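생활기술 안내 홈 | 주방 | 청소 | 수납 | 공구·작업실 | 자동화 기기 | 자료실

가사와 작업장 일, 어디까지 기계에 맡길 수 있는가

본 안내문은 가정과 소규모 작업장에서 자동화 기기의 도입을 검토하는 분들을 위하여 작성되었습니다. 기기의 홍보 자료에는 설거지, 빨래 개기, 부품 정리까지 모두 가능한 것처럼 소개되는 경우가 많으나, 실제 적용 범위는 작업의 종류와 환경에 따라 크게 달라집니다. 아래 내용은 7월에 개정한 상담 기준을 토대로 정리한 것입니다.

1. 이미 맡길 수 있는 일

바닥 청소는 현재 가장 안정적으로 맡길 수 있는 작업입니다. 가동 전에 전선, 양말, 얇은 깔개를 치우고 문턱의 높이를 확인하십시오. 식기세척기와 건조기 역시 넓은 의미의 자동화 기기에 해당하지만, 그릇을 넣고 꺼내는 일과 세탁물을 나누는 일은 여전히 사람의 몫입니다. 작업장에서는 같은 규격의 부품을 같은 자리에서 집어 같은 자리에 놓는 반복 작업이 여기에 속합니다. Prenero 작업장의 경우 하루 900개의 동일 부품을 옮기는 공정에 고정식 팔을 두고 있으며, 담당자 Guoqing Yuan 씨는 부품 상자의 위치를 바닥 표시선에 맞추는 것을 첫 번째 점검 항목으로 삼고 있습니다.

2. 조건을 갖추어야 맡길 수 있는 일

컵이나 작은 통을 집어 정해진 곳에 두는 작업은 조건부로 가능합니다. 물체의 크기가 일정하고, 서로 충분히 떨어져 있으며, 손가락이 들어갈 공간이 있어야 합니다. 둥근 쟁반에 작은 컵을 늘어놓는 경우에도 테두리나 칸막이에 바짝 붙은 컵은 집기가 까다롭습니다. 속이 빈 원통은 바깥쪽을 감싸 쥘 것인지, 벽의 한쪽만 물 것인지를 먼저 정해야 합니다.

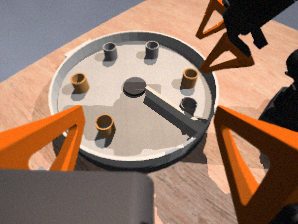
두 개의 팔을 함께 쓰는 경우에는 각 팔이 담당할 구역을 미리 나누는 것이 바람직합니다. 같은 물체를 향하여 동시에 움직이면 한쪽이 기다려야 하고, 그만큼 작업 시간이 늘어납니다. 조명도 함께 점검하시기 바랍니다. 집게의 그림자가 물체를 덮으면 카메라를 이용하는 기기는 윤곽을 잘못 읽을 수 있습니다. 창가의 직사광선은 가리고, 광원을 작업대 양쪽에 나누어 두십시오.

모의 환경에서 충분히 연습한 동작이라도 실제 작업대에서는 다시 시험하여야 합니다. 자동화 상담을 맡고 있는 Yichen Yuan 씨는 모의 시험 4000회를 마친 동작에 대해서도 실물 시험 12회를 별도로 실시하도록 권고합니다. 마찰, 물체의 무게, 작업대의 미세한 기울기는 모의 환경에 그대로 반영되지 않는 일이 많습니다.

3. 아직 사람이 하여야 하는 일

- 젖은 유리잔과 얇은 도자기의 취급
- 서로 엉킨 세탁물의 분리와 개기
- 칼, 톱날 등 날이 있는 공구의 정리
- 뜨거운 냄비의 이동과 배수
- 내용물이 담긴 뚜껑 없는 용기의 운반

위 작업은 한 번의 실패가 파손이나 부상으로 이어질 수 있습니다. 시연에서 성공한 영상이 있더라도 몇 번 시도한 결과인지, 사람이 중간에 개입하였는지를 판매처에 문의하시기 바랍니다.

4. 도입 전 정리 요령

자주 쓰는 컵과 소형 부품은 같은 규격으로 통일하십시오. 색이 다른 용기를 종류별로 쓰면 사람과 기기 모두 구분하기 쉽습니다. 쟁반은 미끄럼 방지 깔개 위에 두고, 한 번 정한 위치를 바꾸지 않습니다. 작업대 위의 행주, 영수증, 포장지는 가동 전에 모두 치웁니다.

작업 반경 안에는 어린이와 반려동물이 들어오지 않도록 하고, 비상 정지 단추는 손이 바로 닿는 곳에 두십시오. 집게 끝의 고무는 정기적으로 닦되, 기름 성분이 있는 세제는 사용하지 않습니다. Suksawat 공동 작업실에서는 누적 동작 2000회마다 고무의 마모를 확인하고 점검표에 기록합니다.

점검표 양식은 자료실의 '자동화 기기' 항목에서 내려받으실 수 있습니다.

최종 수정: 2020년 9월 21일

이전 글 | 목록 | 다음 글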